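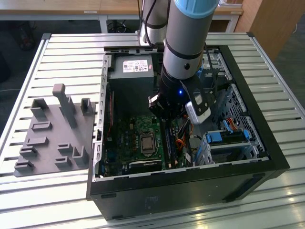
## December, PC tower task, second batch

Great afternoon! We got through 40 demos on the open tower before the arm needed a rest (well, before I did), and that puts the set at 2522. Sandamali drove the first half, I took over after coffee, and Mahfuz kept the log so we could just keep going.

The tower lies on its side on the slatted bench with the gray printed plate to its left. I'm really happy with that plate. Ulla's new sockets are low enough that the gripper can come in at almost any angle, and the tall post at the rear gives the policy something to lock onto. That's my theory anyway, Anikó isn't sold.

Notes for whoever runs next:

- Start poses: vary them more! Mine all drift toward the CPU socket.
- 13 demos tagged "hesitant". Keep them, Gangadharan wants to try training with and without.
- Wires next to the memory: move them a little between takes so we don't learn one layout.
- Slow down over the drive cage. The blue latches are a lovely target but I rushed them.

Next up is 500 more with a different case, then a first training run on the whole lot. Can't wait to see what it does with the latches.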